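Speaker notes: Clearing Out the Playroom Without Tears
Jasia community hall, February 20, 2020

Welcome everyone, thank them for coming out, mention the coffee. Say how nice it is to see so many parents and grandparents here, and that we'll talk for 40 minutes and then chat as long as the hall will have us.

Start with the small stuff, because it's always the small stuff, isn't it?

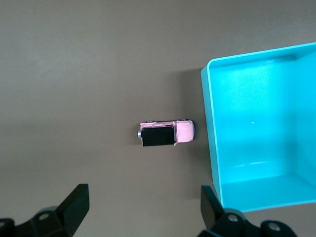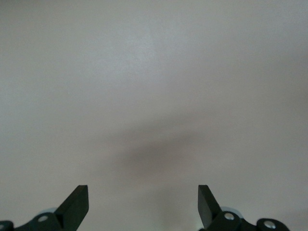 How many toys should stay out at one time? As many as your child can put away alone before supper, and in our house that came to 7.

Let that settle a moment, there's usually a laugh. Then tell the story of my own big sort last May, when I pulled 167 pieces out from under one sofa bed and sat down on the floor and very nearly gave up (slow down here, people like this bit).

Next, the two-box method. One box goes up to the attic, one stays down, and you swap them when the grumbling starts. Don't rush the swap! Let the children choose a favorite that never goes upstairs.

Giving things away: the Ondden thrift store takes clean toys at the side door, and Pramanik Street nursery is glad of puzzles if every piece is there. Please call first.

Pass around the sign-up sheet for the spring toy exchange. Remind them to write their phone numbers clearly, then open it up for questions.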